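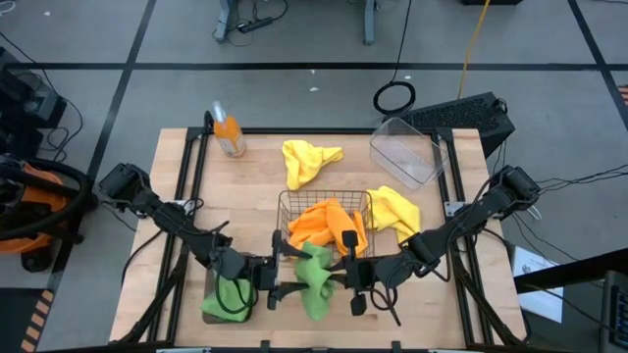

Textile Care and Conservation, Unit 4
Handout: Moisture regain and the storage of household cloth

1. Terms

Moisture regain is the mass of water held by a textile, divided by its oven-dry mass, given as a percentage. Moisture content uses the same mass of water but divides it by the total mass, water included. The two are often confused in older housekeeping manuals. In this unit, use regain unless a question states otherwise.

A worked case. A cotton sample weighs 473 g after conditioning and 441 g after oven drying. The water held is 32 g. Regain is 32/441, or 7.3 per cent. Moisture content is 32/473, or 6.8 per cent. Quote one decimal place. The balances in the teaching room do not justify more.

2. Fibre behaviour

Cotton, linen and viscose take up water readily, viscose most of all. Wool takes up more than cotton and gives out measurable heat as it does so. Polyester takes up very little, and a polyester cloth that feels damp is usually holding water between the yarns, where it is lost quickly once air can reach it.

Regain depends on the direction of approach. A cotton cloth that has dried down to 65 per cent relative humidity holds slightly more water than the same cloth brought up to 65 per cent from a drier state. The gap between the two curves is called hysteresis. For this reason samples are conditioned from the dry side, and the direction is written on the record sheet.

3. Air movement in storage

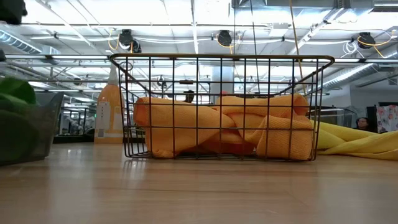
The rate at which a stored cloth reaches equilibrium is governed by the area exposed to moving air and by the thickness of the layer through which vapour must pass. A single layer on a rail may settle within hours; a tight stack in a closed box may take weeks. Containers differ mainly in how much of their wall is open. A wire basket such as the one holding the orange cloth, with a grid of mostly rectangular openings across its front, lets air in through the side as well as from above. Its base, however, rests directly on the tabletop, so little exchange should be expected from underneath. Solid-walled boxes exchange air at the top only, and with a lid fitted hardly at all.

Folding matters as much as the container. Shamim Yousafzai's notes for this unit recommend no more than 4 folded layers of heavy cotton per stack. Thin linen may be stacked higher. Where mildew has been found before, reduce the stack and check the wall behind the shelf for cold spots.

4. Case notes: the Plemalska linen store

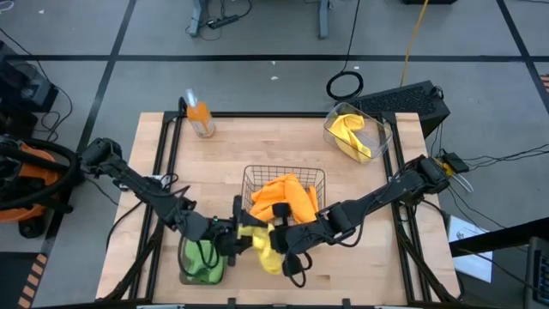
Plemalska, June

The store holds 949 catalogued items, of which 353 are plain cotton or linen and the remainder mixed fibre. Zoia Stelmakh recorded relative humidity at two heights, morning and evening. The upper shelves stayed between 52 and 58 per cent. The floor-level shelves reached 71 per cent before 7 a.m. and fell back by noon, following the outside door.

Regain in the lower cotton stacks did not follow the daily swing. Outer layers moved by less than one point and inner layers showed no change within the error of the method. The seasonal average is therefore the better guide to the state of the stack, and the daily peak should be read mainly as a condensation risk at the wall.

Before the next session, calculate regain for the samples on sheet B and mark the direction of conditioning for each.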